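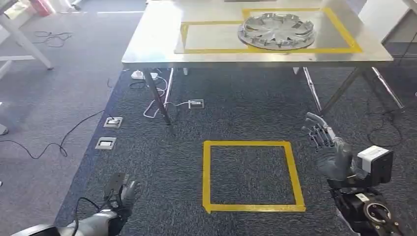 **Eltitz, Oktober 2019.** Die Landstraße zwischen Eltitz und Drunari bekommt auf ihrer ganzen Länge von 15 Kilometern einen neuen Belag. Das hat der Gemeinderat von Eltitz in seiner letzten Sitzung beschlossen, nachdem der Nachbarort Drunari schon vor der Sommerpause zugestimmt hatte. Die Arbeiten sollen im Mai beginnen und werden in vier Abschnitten durchgeführt.

Über den Zustand der Straße wird in beiden Orten seit langer Zeit geklagt. Besonders die Strecke hinter der Mühlbrücke gilt bei den Autofahrern als unangenehm. Der Frost der letzten Winter hat den Rand der Fahrbahn aufgebrochen, und die Löcher wurden meistens nur mit Kaltasphalt gefüllt, der nach einigen Wochen wieder herausfiel. Wer täglich zur Arbeit nach Drunari fährt, kennt die Stellen auswendig und weicht ihnen aus, was bei Gegenverkehr nicht immer möglich ist.

Bei der Gemeinde sind seit der Einführung des Meldeformulars 1254 Hinweise zu dieser Straße eingegangen. Die meisten betreffen Schlaglöcher, viele auch verlorene Radkappen, beschädigte Reifen und fehlende Leitpfosten. Ein Teil der Meldungen kommt von Radfahrern, die im Dunkeln die Kante zum Bankett nicht gesehen haben. Mehrere Anwohner der Oberen Zeile beschweren sich außerdem über den Lärm der Lastwagen, die mit leerer Ladefläche über die Unebenheiten fahren.

Den Auftrag für die Bauarbeiten hat die Firma Brosbridge erhalten. Sie hat in der Region zuletzt die Zufahrt zum Bahnhof von Drunari erneuert. Die Planung und die Aufsicht liegen beim Ingenieurbüro Sedgwick, das auch die Bohrkerne aus dem alten Belag untersucht hat. Nach dem Bericht des Büros ist der Unterbau auf den ersten beiden Abschnitten noch tragfähig, so dass dort nur die obere Schicht abgefräst werden muss. Auf dem dritten Abschnitt, wo die Straße nahe am Bach liegt, ist der Boden zu weich. Dort wird die Straße bis auf den Schotter geöffnet und bekommt eine Entwässerung auf der Hangseite.
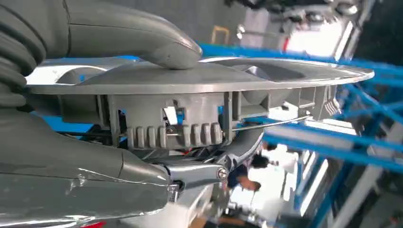 *Graue runde Platte von der Seite, auf der Unterseite mit Rippen und einer Reihe abgerundeter Zähne.*

Während der Bauzeit bleibt jeweils nur der betroffene Abschnitt gesperrt. Die Umleitung führt über den Ziegelweg und die alte Poststraße. Für Lastwagen ist der Ziegelweg zu schmal, sie müssen deshalb die längere Strecke über die Bundesstraße nehmen. Der Schulbus fährt weiter, aber die Haltestelle am Friedhof wird für die Zeit des zweiten Abschnitts an die Einfahrt des Sportplatzes verlegt. Die Abfahrt am Morgen ist dann 15 Minuten früher als bisher. Einen geänderten Fahrplan wollen beide Gemeinden nach Ostern an alle Haushalte verteilen.

In der Sitzung wurde länger über die Frage gesprochen, ob neben der Straße auch ein Radweg gebaut werden kann. Der Vorschlag fand Zustimmung bei mehreren Fraktionen, scheiterte aber vorerst an den Grundstücken. Für einen durchgehenden Weg müsste die Gemeinde Streifen von Ackerland kaufen, und mit den Eigentümern ist noch nicht gesprochen worden. Beschlossen wurde nun, dass der Seitenstreifen zwischen Ortsausgang und Mühlbrücke breiter wird und eine durchgezogene Linie bekommt. Ein Antrag, die Geschwindigkeit auf dieser Strecke zu senken, wurde an den Landkreis weitergeleitet, der dafür zuständig ist.

Die Kosten teilen sich die beiden Gemeinden nach der Länge der Strecke, die auf ihrem Gebiet liegt. Der größere Teil fällt damit auf Eltitz. Ein Zuschuss des Landes ist beantragt, der Bescheid liegt noch nicht vor. Die Verwaltung hat in der Sitzung erklärt, dass mit dem ersten Abschnitt auch ohne diesen Bescheid begonnen werden kann. Für die übrigen Abschnitte müsste man in diesem Fall neu beraten.

Bis zum Beginn der Arbeiten werden die schlimmsten Stellen noch einmal geflickt. Der Bauhof ist dafür in den nächsten Wochen unterwegs, bei trockenem Wetter am Vormittag. In dieser Zeit muss man an der Mühlbrücke und beim Abzweig zum Steinbruch mit einer Ampel und kurzem Warten rechnen.

Die Pläne können im Rathaus von Eltitz, im Flur des ersten Stocks, während der Öffnungszeiten angesehen werden. Einwände von Anliegern, deren Grundstück direkt an die Straße grenzt, nimmt das Bauamt schriftlich entgegen. Fundsachen von der Strecke, auch Radkappen, können wie bisher im Fundbüro abgegeben und abgeholt werden, der Eingang ist im Hof.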